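Plillari Recipe Notes: README

Plillari is a collection of 300 home recipes with notes on how each one came out. Read this before you trust any of it. I cooked 245 of them myself. The remaining ones are copied from handwritten cards and nobody has checked them.
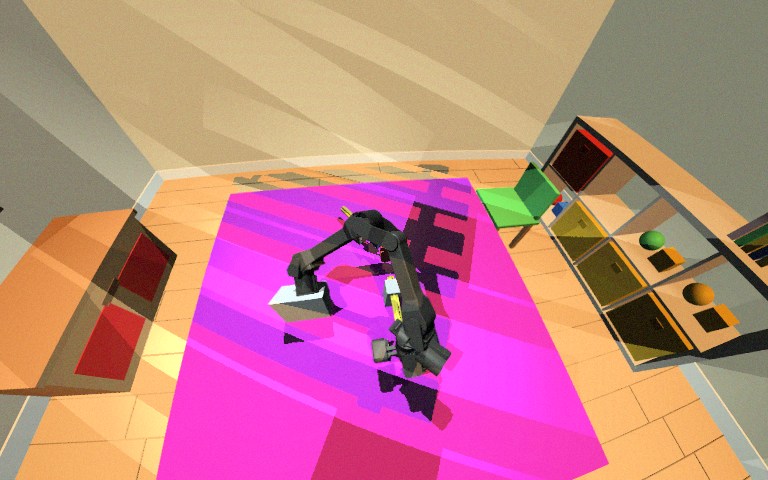
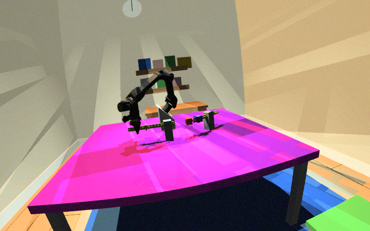

Renders: black robot arm, two views.

What is in it

One row per recipe. Columns are title, source, ingredients, steps, oven setting, cook time, and a free-text note. The notes are the only part I would defend. Cook times are whatever the source claimed, and sources lie about onions. If a row says "caramelize, 11 minutes," the number came from the card. My note next to it will say how long to plan for.

Sources

Most rows come from two older collections, Kuroda and Osard. Kuroda is mainly soups and braises, with decent measurements. Osard is baking, and it uses "one cup" for at least two different cups. I converted to grams where I could tell which cup was meant. Where I couldn't, the field is blank. Please don't fill it in with a guess.

Ratings

There is a rating column from 1 to 9. I would ignore it. One person's opinion of meatloaf on a given evening is not a measurement, and I was hungry for a lot of these.

Known problems

Salt is by volume and the brand is never given.
"Medium heat" means my stove.
Duplicates remain, mostly banana bread.
The tag "easy" came with the Osard cards. Several of those recipes need a candy thermometer.

Changes

August: dropped the Plalano import. Its nutrition numbers didn't add up, even within a single recipe.

Corrections are welcome if you have cooked the dish. Say what pan you used.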